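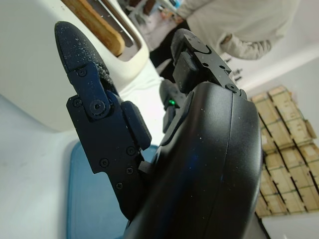 Keeping screws and hinges in good order

Most small machines in a home workshop stop working well for simple reasons. A screw becomes loose, or dust goes into a joint and stays there. I clean mine two times a year, once in spring and once in August.

First unplug the tool. Use a dry paintbrush with short hair and push the dust away from the joint, never into it. Old toothbrushes are also good, but wash out the toothpaste before! For sticky dirt I put a little rubbing alcohol on a cotton cloth. Do not spray it directly.

Then check the hex screws. The key must sit deep in the head. If it turns even a little without the screw, stop — the key is worn or it is the wrong size. I cut 2 mm from the end of my old key with a file and it held again for years.

Oil comes last. One drop on each hinge is enough, and after 20 minutes wipe what came out. I used too much on my Dreltton drill stand and it collected sawdust all winter.

Small screws I keep in jam jars, with the size written on the lid.

Taddale Home Workshop Notes | Contact | © Ásgeirsdóttir, updated 5/16/21 | Back to top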